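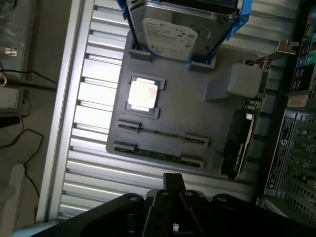

Daryna Hordiienko told me after last year's lecture that the worst faults in her career were all quiet ones: no alarm, no red lamp, and a log file in which every line said OK. I have kept her remark as the start of these notes, because the fault we will study today is of this kind.

Unit 4, Lecture 2
Force limits and the bad zero: a fault in a computer disassembly cell
Notes by Folasade Chukwu

Before you read

You should know from Unit 3 what a force sensor at the wrist measures, and what is meant by a guarded move (the arm moves in one direction until the measured force reaches a set value, then it stops). If you are not sure, read the Unit 3 handout again first. The lab sheet at the end must be handed in before the next tutorial.

1. The cell and its task

The cell was built by Plunever to take apart used desktop computers. The tower lies on its side with the panel off, so the arms can reach the inside from above. One arm removes parts and the other is used for holding, or waits. The steps are planned in a program called Clivum. A practice tray with mock holders can also be put inside a case, and new moves are tried there before they are tried on a real board.

The move that interests us is the release of a memory module. The program does it in this order:

- go to a point above the slot
- zero the force sensor
- go down slowly until contact is felt
- press the end clip outwards
- grip the module and lift

The force limit for going down was 100 newtons. This is already high for a memory slot, and Plunever later agreed that it should have been lower. But the limit by itself was not the cause of the fault.

2. What happened

In March the cell had completed 2,953 releases with no protective stop. The team at the Pramum site was satisfied with this number and wanted to shorten the cycle. On the next working day, an operator heard a crack during the release move. She pressed the emergency stop, and this was the correct thing to do. When the board was taken out of the case, it had a break beside the slot, and one of the fingers of the gripper was bent.

The log showed a highest force of 96 newtons. For the controller, then, everything was inside the limit. A separate load cell had been placed under the case for a different test, and its recording gave the true value: 230 newtons.

Please stop here and think for a few minutes. Two instruments looked at the same push and gave very different answers. Which one would you believe, and what would you want to check first?

3. How the cause was found

The first idea was a damaged sensor. It was sent to the maker, tested, and came back with no error found. This cost the team almost two weeks. I do not blame them, but a known weight hung from the gripper would have answered the question in one morning.

The second idea was the correct one. When you zero a force sensor, you tell it: whatever you feel now, call it nothing. This is safe only if the gripper is free in the air. In the shorter cycle, the point above the slot had been moved lower to save time. On most computers there was still a gap. On this one the memory was of a taller type, and the gripper was already pressing on the module with 134 newtons when the zero command came. From this moment the controller subtracted 134 from every reading. It would have allowed a true force of up to 234 newtons before it stopped the arm.

Check the sum yourself with the values in section 2. The reported force plus the hidden force gives what the load cell measured.

A question comes every year: why did the arm not stop while it was moving to the lower point? The answer is that the force guard was switched off for this part of the path. It was treated as a free move in air, and the collision detection of the arm was set for much larger forces, to avoid false stops when the arm accelerates. So there was a small space between two protections, and the fault lived in it.

4. Things that made it worse

None of the points below was the cause. Each of them made the damage larger or the search longer.

The log kept only the corrected force. The raw value was thrown away after each cycle, so it was not possible to look back and see if the same thing had happened before in a milder form.

The change of the waiting point was made directly on the pendant. It was not written in the change record, and the person who looked for the fault was reading an old version of the program.

The practice tray was not used after the change. The people in the cell said that it was "only a height". In my opinion a height is exactly the kind of value that must be tried again, because everything inside a computer case has a different one – drive cages, clips, slots, cards, the power supply.

The cable of the gripper was also looked at. A cable that is pulled tight at the end of a movement can add a force to the reading, and it changes with the position of the wrist. In this case its effect was small, but you should always ask about it.

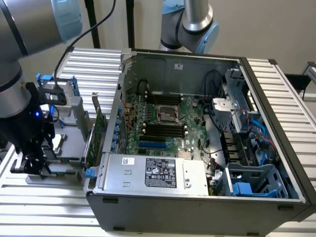

5. What was changed

The zero command now has a condition. Before it is accepted, the raw reading is compared with the expected weight of the gripper at that wrist angle. If the difference is larger than a few newtons, the arm goes up and an operator is called. It does not try again by itself.

The force guard is active on the whole path below the top edge of the case. The move became slower, and Plunever accepted this.

Raw and corrected force are both saved. The limit for memory slots was also reduced, and Clivum will not run a changed waiting point on a real board until there is a passed run on the practice tray.

6. Lab sheet

Work in pairs, with the arm at reduced speed and one person always at the emergency stop. Use the foam block only.

a) Zero the sensor in free air. Press on the block until the guard stops the arm, and write down the raw and the corrected force.

b) Repeat, but zero while the gripper is touching the block lightly. Do not go above the force written on the card at your bench.

c) Explain the difference in your own words, in half a page at most.

d) Suggest one check that would find a bad zero and does not need any extra sensor. Say also when your check would fail.

Hand in by 13th April. Groups that use the Sầm bench should book it with me beforehand, as its guard door is being repaired.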